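Home | Products | Support | My Tickets | Log out

Ticket 1230: Isum hand-held gripper, small-item sorting kit
Opened by: Lakshmi Kamath
Assigned: Évan Delorme, Grineo support
Status: Open

Print this ticket | E-mail this ticket

Problem
Trial unit, firmware 448. Demo recordings of the sort task keep getting rejected on upload. Peas and striped sunflower seeds on one plate, seeds are supposed to go to the second plate. Log says "object size below limit" then the session closes. Peas alone upload fine.

Tried so far
- restarted the tool, twice
- new cable, same thing
- lowered grip force to 40, no diffrence
- both plates closer together, the blue-gray one with the mix and the darker gray one for the seeds

Setup on the white table, mesh gloves on, seeds still in with the peas:
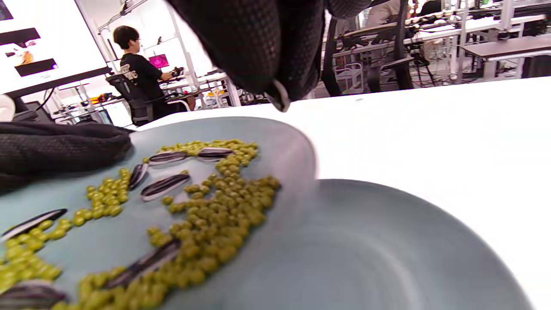 Reply from Évan Delorme, Mar 16, 2026
Size limit is probably still at the factory value. Settings > Objects > Minimum, drop it to 62, save, re-record one short session. Dont edit the old files, they keep the old limit. If it rejects again send the full log, not just the last line.

Lakshmi Kamath
Ok will try. Also need to know if the trial can be extended, we lost days on this.

We use cookies to keep you signed in. Accept | Settings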